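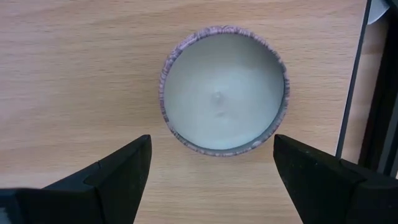

Cup or small bowl with a patterned rim on a light wooden tabletop, seen from above.

Cleaning and Checking Cups With a Printed Rim

Printed decoration near the rim wears faster than any other part of a cup or small bowl. The method below is the one used for the Custlow pattern set and applies to most decorated tableware.

You will need
Mild dish soap
Warm water
A soft sponge with no scouring side
3 lint-free cloths
A desk lamp

Step 1. Empty the cup and rinse the inside with warm water. Leave dried residue to soak for 4 minutes.

Step 2. Wash the interior first, working from the base up to the rim. A plain, pale interior shows tea marks early, so check it under the lamp before going on.

Step 3. Wash the rim with the flat of the sponge, following the curve. Do not scrub across the print. Fine lines and small curls are the first details to go.

Step 4. Rinse, then dry the rim with one cloth and the inside with another. Use the third to dry the foot before the cup touches bare wood. Standing water leaves a ring on an unsealed tabletop.

Step 5. Set the cup down with clear space on all sides and look straight into it. Turn it slowly under the lamp. Run a fingertip along the rim to find chips, which are easy to miss against a busy pattern.

Storage
Store decorated cups upright, one deep. If they must be stacked, put a cloth between them. Cups with a chipped rim should be taken out of use for food and drink.

Text: Inna Stasiv. Last revised in January.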